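Jostance Domestic Skills, Unit 11: Clearing a Table
Course handout, September intake 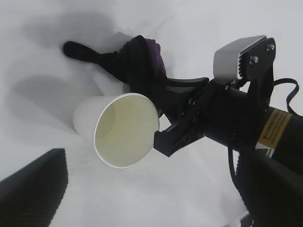

Most tables collect a mixture of things that have no connection with each other. Paper goods end up next to clothing, and clothing next to post. In this unit we sort first and wipe last.

1. Sorting

Decide on the groups before you touch anything. For the practical we use three: rubbish and recycling, laundry, and things that belong in another room. If an item doesn't fit a group, leave it at the back of the table until the end.

2. Paper cups

A white cup lying on its side on a pale top is easy to miss, so look over the whole surface from a low angle before you start. Look inside the cup before picking it up. If there is liquid in it, stand it upright and carry it to the sink. Hold it by the wall, below the rolled rim. Many paper cups have a lining and can't go in with ordinary paper. Check your local rules. At the Cloltum site they go in the separate cup tube by the door.

3. Crumpled cloth

Dark fabric in a heap should be opened out before it is put in a group. A sock, a glove and a cleaning cloth can look much the same when bunched up. Shake it gently, away from the table. Socks go to laundry singly; pairing is covered in Unit 12. Keep black and deep purple items together and apart from whites.

4. Wiping down

Use a damp cloth, then a dry one. Work from the far edge towards yourself. On a plain pale surface, shadows can be mistaken for marks. Move your head or the lamp and see whether the patch moves before you scrub at it.

For the practical

Bring an apron and the Farkas workbook, open at page 67. The session is 70 minutes, including putting the cloths in to soak. Written answers to the page 67 exercise are handed in at the start of the next session.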